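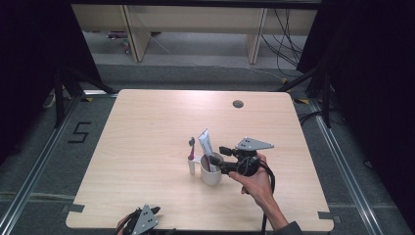

Unit 6: Setting Out the Sink Kit

Welcome back! These are my notes for the Plelanura housekeeping course, and today it's the toothbrush, the toothpaste and something to stand them in. A paste tube can stand cap down in a mug, and I like the brush in a cup of its own, head up.

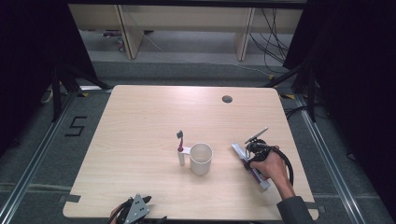 Brush beside the cup

Up to 40 of you asked last term if a brush can stand next to the cup. Yes, as long as the head stays clear of the rim (Room 911 at Flonesitz does it this way).

Brush upright, please, bristles at the top.

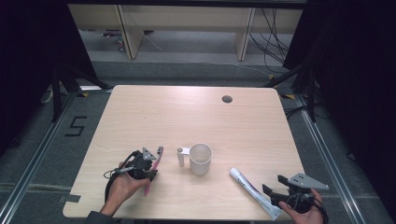
Fig. 3. Pink toothbrush, white mug, tube lying on the table.

Now clear your own tabletop. I wipe mine corner to corner and then along the front edge, where paste loves to dry,

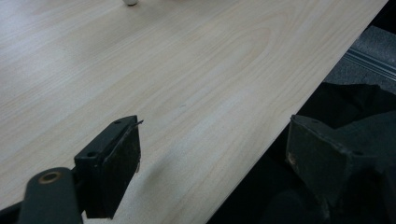

and I leave the mug for last. Read page 70 before the Amero session, and bring a cup!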